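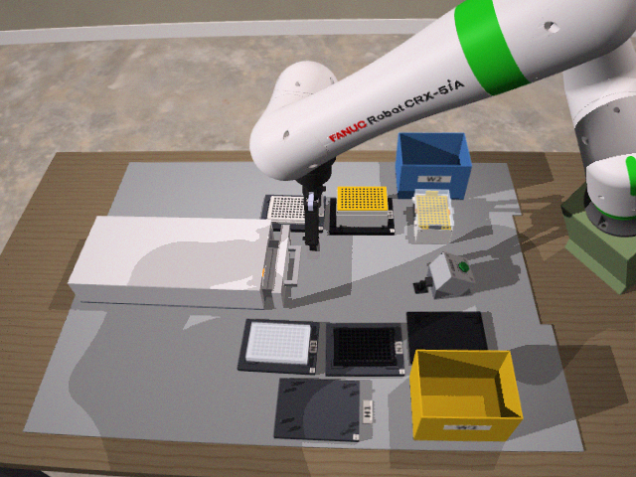

## Rurncombe water lab to test private wells at no charge

Households in Rurncombe that draw water from a private well can have it tested free until the end of October, the town said on 5 September 2023. The program covers bacteria, nitrate and lead.

Sample bottles can be picked up at the Herkside library. They must be filled from the kitchen tap and brought back the same day - samples left overnight will not be accepted. The usual fee is $34.

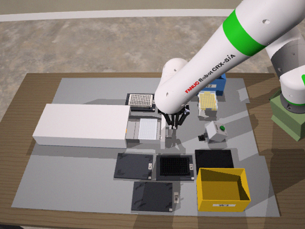

*Lab work: a wood-grain table with a gray mat.*

The town has 151 registered wells, and 60 were tested last year. Most of the older ones are on Gedgate Road, where several owners asked for help after the spring floods. The council has set aside $3,000 for the work.

Results will be mailed within two weeks. Owners whose water fails will get a second test and a list of treatment options.

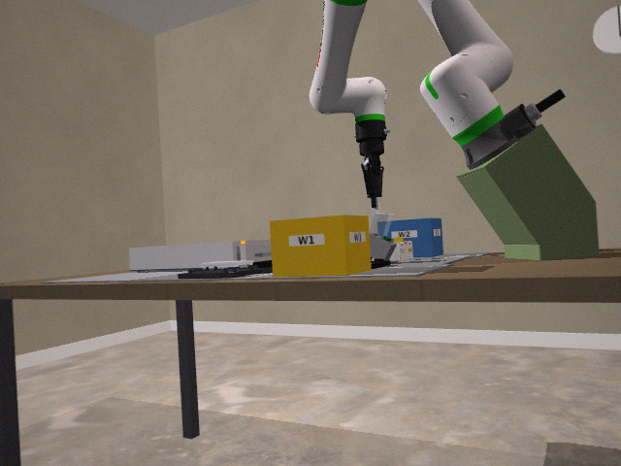 Diane Sawatzky said she had not had her well checked in years and would pick up a bottle this week. She would like the town to offer the test every fall, and to add arsenic to the list.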